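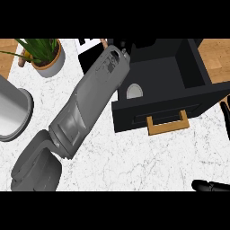 Nandano back room: drawer cell checklist
Inspector: Giang Tạ
4 May 2021

1. Walkway clear on both sides. OK. The old stock clerks' stools have gone upstairs, where people sit on them and watch charts.

2. Stop button tested. OK. Within reach of anyone over 16, or anyone with long arms.

3. Staff trained. PARTLY. 6 signed the sheet. One signed as "Former Drawer Opener."

4. Houseplant kept out of reach of the arm. OK for now. Facilities says it improves morale. Whose was left blank.

5. Drinks policy. OPEN. The sign still says no drinks near equipment. Please reword before December.
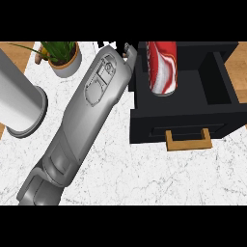
Item 5: soda can standing in the black cabinet.

6. Break times. OPEN. The Manavlow schedule gives the arm 40 minutes of upkeep per shift. Packing gets less and has noticed.

Passed with comments. Items 3, 5 and 6 to Rattanakul for reply.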